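Forum > Grippers & End Effectors > Wrist cameras

Skisumon pads with the Notell wrist cam - worth it?

r_fabbri wrote:
We've been trying the Skisumon textured pads against the old Cerell ones on the green round table. Sales sheet says they hold smooth, rounded parts at 50% of the force. I don't believe it yet. View past the pads towards the ring housing: 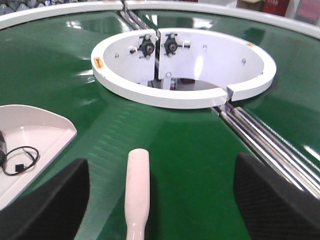 Re: Skisumon pads with the Notell wrist cam

titi_eze wrote:
What force did you set, and how many goes? "Holds better" after 10 picks means nothing to me. Also, textured black pads, shiny green top, chrome rods - I'd worry about the camera before the grip.

Re: Skisumon pads with the Notell wrist cam

r_fabbri wrote:
70 picks each, same controller. Cerell dropped 2, Skisumon dropped none. Hardly a landslide for the price.

Re: Skisumon pads with the Notell wrist cam

AmedeoP wrote:
Disagree with Titi. The streaks off the overhead lights are easy enough to mask. Close focus is where the Notell lets you down. Have you got a near view?

Re: Skisumon pads with the Notell wrist cam

r_fabbri wrote:
Yes, and I wouldn't want to find an edge in it.

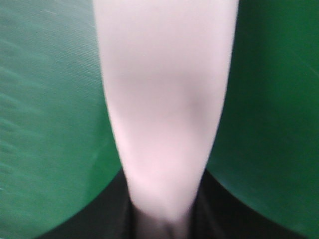 Wrist cam, close in. Pink part in the middle, green either side, all of it soft.

titi_eze wrote:
So how would you check a grip with that? I'd go back to a fixed camera.

AmedeoP wrote:
Or change the lens. A fixed camera can't see between the pads.

gemma_l wrote:
We did change the lens in February. Better up close, worse at reach. Keep your money until someone lends you a Peng to compare.

Filed under: pads, wrist cameras, buying advice

Recent topics
- Peng controller drops link on start-up
- Cerell pads: glue or screws?
- Matt tape on a shiny table top

Contact us | Back to top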